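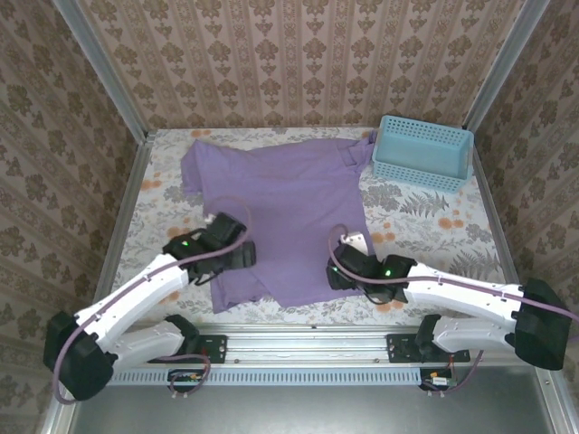
Keep the T-shirt until it falls apart

My council, Irkby, wants to put a charge on every new garment sold in the town's shops. I think the money would be better spent on teaching people to sew.

I own 3 T-shirts that I wear all the time. The oldest has been mended at the hem and under one arm, and it does the job as well as the day I bought it. Most people I know would have thrown it out at the first hole. They aren't careless. They were never shown what to do with a needle, and a new shirt costs less than a sandwich and a coffee.

Hélder Mendes ran a repair stall at the Clalell market until last October. He charged 2 pounds for a seam and told me that half his customers apologised when they handed their clothes over. They felt that asking for a repair made them look poor. A charge at the till does nothing about that.

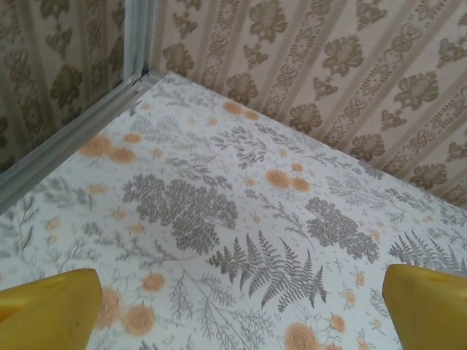
What a small grant would do

Lok-yiu Lu has asked the council for 500 pounds to hold evening classes in the library. It would pay for thread, needles and a second-hand machine. The council has already spent 600 pounds on posters about textile waste. I have read the posters. They tell me that waste is bad, and they don't say how to sew on a button.

Some will say that mending takes too long. A small hole takes me as long as the evening news. Others say cheap cloth isn't worth the effort, and with some of it I agree. Very thin cotton tears again beside the stitches. People who mend soon learn which cloth lasts, and they look for it when they next buy.

The council should pay for the classes first and come back to the charge in a year.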